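Build log and simulation, project Hosel
Section 3 of the report, January

3.1 What was built

The arm was put together on a bench in the shared workshop over the autumn term. The gripper came from a Kular kit and has two straight fingers. The base plate was cut from scrap aluminium and drilled by hand, which left one hole slightly out of line. It was filed until the bolt went through. Total spend was £415, and most of that went on the motors.

3.2 Simulated room

Before running the real arm we set up a simulated room and moved a model of the gripper around in it. The wall, window and wooden panel use stock textures. The large grey cracked surface was kept a fairly uniform charcoal tone, so the fingers were easy to pick out against it. With the gripper open and nothing held, the view from the wrist is as follows.
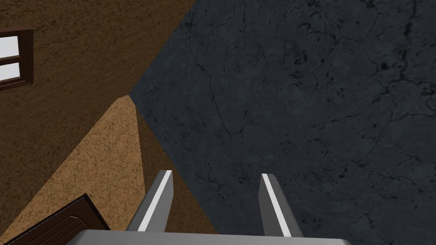

3.3 Test runs

We ran 397 simulated moves. In 29 of them the arm stopped before reaching its target. 16 of these were traced to a joint limit entered in degrees where the program expected radians. The others have not been explained yet.

The corrected limits were then copied to the real controller. The elbow joint still needs a stiffer bracket before we try lifting anything.

We use cookies to improve your visit. By continuing to browse you accept our cookie policy. Accept | Settings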